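Finger Pad Slip on the Zuluna Handheld Grippers: Frequently Asked Questions
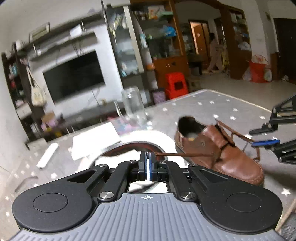

Shoelace task, with the lace held between the blue pads of the near gripper.

What went wrong?
In November, operators reported laces sliding out of the fingertips partway through a pull. On the grippers we took back, the blue pad had crept toward the tip of the finger, leaving a step that thin material could slip past. Thicker items were still held normally, so the fault went unnoticed for a while.

Which units are affected?
Grippers from the Benjelloun batch with serial numbers up to 678. Later units left the shop with a different adhesive.

How do I check mine?
Close the fingers slowly until the pads touch and look at them from the side. The pad edges should line up. Then grip a flat lace and pull it by hand. If it moves, stop using the gripper. Check both grippers of a pair, even if only one has given trouble.

Is there a safety risk?
A small one. Wai-kit Chu pinched a finger while reaching between the fingertips to free a lace that had bunched up behind a loose pad. Let go of the trigger and open the fingers fully before you reach in. Don't try to push a pad back while the gripper is closed.

Can I glue the pad back myself?
No. Superglue hardens the pad and makes the slip worse. Ismail El Fassi has replacement pads and will fit them. It takes nearly 40 minutes for a pair, and they have to sit overnight before use.

Can I tighten the pivot screws instead?
Leave them alone. Two people tried this and ended up with fingers that stuck half open. If you already have, tell Ismail when you hand the unit in.

What about recordings made with a bad pad?
Keep them. Mark any run where the lace slipped with code 6 and add the gripper serial number. Seung-woo Woo is going through those runs and will decide which ones to repeat. Don't trim the clips before you upload them.

My pads were replaced and the lace still slips. What now?
Wipe the pads with a damp cloth and try again. Shoe polish and leather conditioner both leave a film. If it slips again within 5 pulls, send the gripper back to Essam Ragab at Skirkarano with a note saying what you were holding.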